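20 June 2021

Spent most of the day at the Grange hall for the precinct caucus, which the flyer said would take an hour. I brought a sandwich anyway, having been to these before.

The business was to elect 2 delegates to the county convention and to say something about the Mrema Road bond, on which we have been saying something since February. Turnout was decent for a hot Sunday. The chair counted us, got one number, had the clerk count us, got another, and went with the clerk's. Then we voted on whether to approve the agenda. It passed, though one man in the back wanted it noted that he had not received his copy in time to form an opinion of it.

I had promised myself I would not run for delegate. By noon I was running for delegate. What happened was that the woman beside me raised my hand, more or less, and people clapped, and it seemed ruder to explain than to stand up. My speech was four sentences. I said I had lived in Zostbridge a long time, that I read the budget, that I thought the Brorlow end of town ought to get its sidewalks before the courthouse gets its new doors, and thank you. The fellow after me spoke for 10 minutes on the Founders and pulled in more votes than I did. I came third, so I am an alternate, meaning I have to keep the weekend free in case a better-liked person gets sick. 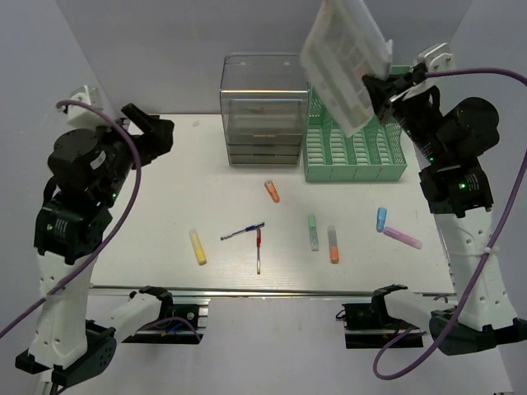
The bond went worse. The county wants to borrow for the road and let Flakus do the work, same as the last road, which is still not done. A gentleman in a tie said Flakus had been very responsive. Someone asked responsive to what, and we lost twenty minutes there. A motion to support the bond failed. A motion to oppose it failed too, by a hair. We finally passed a resolution saying the precinct "takes an active interest," and I voted for it, because my sandwich was gone and the coffee urn had been unplugged.

On the way out I signed the petition to put the commissioners' raises on the ballot. The girl with the clipboard told me they have 323 signatures and need 100 more by the end of the month. I asked if she'd tried the line at the feed store. She had, and they'd told her they don't do politics there, which will be news to anyone who has ever bought a bag of feed.

Home by four. Called my sister, who lives across the county line and thinks our politics are a hobby for people without gardens. I have a garden. It has gone mostly to squash, and I couldn't tell you when I last weeded it.

Must find out what an alternate does about the mileage form. Also return the folding chair -- I seem to have carried one out to the car with me, and it has the Grange's name stenciled across the back.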